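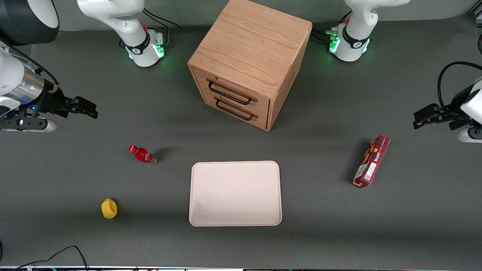
Manon Zacharias
Technical Editor, Cabinet Hardware

Groltis 300 Series Undermount Drawer Slides

Full-extension, soft-close slides for face-frame and frameless drawer boxes. Sold in pairs, left and right, with front locking devices included. Rear brackets for face-frame cabinets are ordered separately.

Product data
Mounting: undermount, concealed when the drawer is open
Extension: full
Closing: hydraulic soft close, last 2 in. of travel
Material: cold-rolled steel, zinc plated
Nominal lengths: 9, 12, 15, 18 and 21 in.
Drawer side thickness: 5/8 in. maximum
Height adjustment: at the locking device, tool-free
Side adjustment: 1/16 in. each way
Carton: 9 pairs

Sizing the drawer box
The inside width of the drawer box equals the cabinet opening minus 1-5/8 in. Drawer box length equals the nominal slide length. Inside cabinet depth must exceed the slide length by at least 3/4 in. on frameless cabinets. On face-frame cabinets, measure from the back of the frame and add the bracket allowance printed on the bracket sheet.

The drawer bottom is recessed 1/2 in. from the lower edge of the sides. A shallower recess will bind on the runner. The back of the box needs two notches and two 1/4 in. bored holes for the rear hooks. Use the Wekenix boring jig or lay out the holes from the template in the carton.

Stacked drawers
Allow 9/16 in. below each drawer box and 1/4 in. above it. Gaps between drawer fronts are set with the height adjustment after both drawers are hung. Set the lower drawer first and work upward. Fronts attached with bar pulls should be drilled and fitted before final adjustment, as the weight of the front changes the sag at full extension by a small amount.

Installation
1. Set the cabinet member 1/8 in. back from the front edge. For inset fronts, add the thickness of the front.
2. Fasten with two #6 x 5/8 in. pan head screws in the elongated holes.
3. Check that both slides are level and parallel, then drive the fixed screws.
4. Attach the locking devices under the front corners of the box.
5. Extend the slides, lower the box onto them and push closed until both locks click.

Limits
Not rated for outdoor use or for lateral file drawers. Boxes wider than 30 in. need the Lornik stabilizer bar. Do not oil the runners. Grease from other makers may damage the damper seals.

Revision note
The locking device changed in December. Old and new locks do not interchange left to right, so replace them in pairs. Slides already installed do not need to be changed.

Page revised 23 March 2023. Dimensions checked by Pranab Barua.

Related items
Rear bracket, face frame
Wekenix boring jig
Lornik stabilizer bar
Replacement locking devices, pair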